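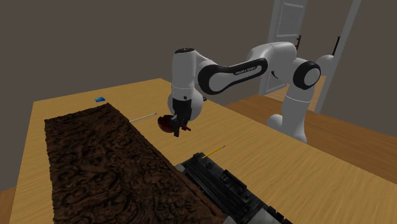 Ieva Rebane

The Nulholm method trains a grasping policy entirely in simulation and leaves the hard part, choosing what to simulate, to a second model. For each object, a bowl or a pencil, say, the sampler proposes a tabletop layout, scores the policy on it and keeps the layouts where the score varies most between runs.

The policy saw 3,000 layouts. On 600 held-out ones it lifted the target in 74 percent of trials. A baseline trained on random layouts needed the same compute and did worse on thin objects.

Transfer to hardware is planned for November.

We use cookies to improve your experience. Accept | Manage settings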